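To: teleop-users
From: Ismail El Fassi
Date: 15th November
Subject: Re: [teleop-users] Idle hand drifting during one-handed demos

On Thursday, Cheng wrote:

> We are recording kitchen demos in the simulator with the two-arm setup and
> the five-finger hands. Most of the tasks only need the right hand. Our
> operators let the left glove rest wherever it likes, and the left arm
> wanders all through the episode. Trained policies copy the wandering.
>
> Should we freeze the left arm in software, or tell people to hold still?
> Also, does anyone trim the pause before the grasp closes? Ours are long.

We had the same trouble in October and tried both.

Freezing the left arm in software worked for the first batch, then bit us when we mixed those episodes with two-handed ones. The frozen joints never change by even a tiny amount, and the policy learned to treat perfectly still joints as a sign of which task it was in. Start it with the left arm live and it stalled. We dropped that set, all 700 episodes of it, and recorded again.

What we do now is give the left hand a parking pose. Palm turned in, fingers straight and together, up off the counter and clear of the working side. The operator goes there before pressing record and stays there. Small tremor is fine and we leave it in. If the hand leaves the parking area by more than 9 cm the episode gets flagged, and someone looks at it before it goes into training. 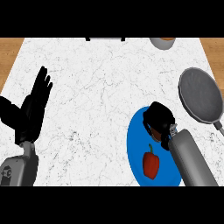
The plate tasks need one more rule, about the forearm. When the right arm comes in low across the plate it hides part of it from the head camera, and new operators tend to lean over to see around it. In the headset that moves the view, and then the demo has a head motion that has nothing to do with the task. We ask them to raise the elbow a little and keep the head where it is. Takes a session or so to get used to.

On trimming - we cut pauses at the start and the end but leave the ones in the middle alone. I tried removing mid-episode pauses automatically on the Zinderow set and the script also removed the short wait while the fingers settle around the object. After that the policy lifted too early and dropped things. If your pauses are really long I would fix it with practice runs. We give each operator 3 throwaway episodes per task, and the hesitation mostly goes away.

Numbers for comparison: 1,176 episodes kept in the current set, all recorded by glove, no scripted ones. Objects and cookware get moved between episodes. The parking pose does not.

One open question from my side. Vonholm mentioned on this list that the thumb mapping on the newer gloves reads too closed when the hand is held flat. I see something like it on the left hand in the parking pose but not on the right. Has anyone at Bravthorpe recalibrated yet, and did old recordings still replay properly afterward?

Ismail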